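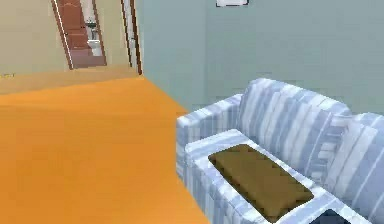

## Gukament: a phone gamepad, term two

Tuva Solheim did the firmware and I did the casing, so the faults you can feel are mine. The aim was a clip-on Bluetooth pad with 7 buttons that would pair with any Android phone in the department. It pairs with two.

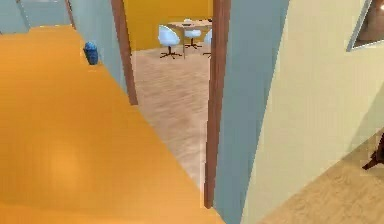 Lag was the first problem. We logged 3427 button presses in Duvulton, our test app, and my thumb has asked not to be credited. Most of the delay came from our own debounce code - Tuva had set it to suit a doorbell.

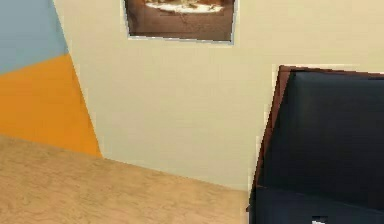 The clip was worse. Version one held the phone firmly, mainly by the volume key. Version two has a softer spring and a notch, and lets go only when you are winning.

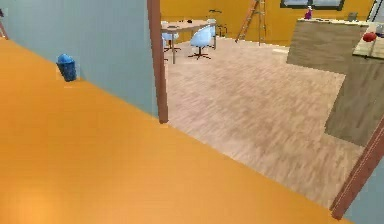 Battery life is still untested past one evening in November. The left trigger sticks, and a new spring is on order.

Jasmina Vukčević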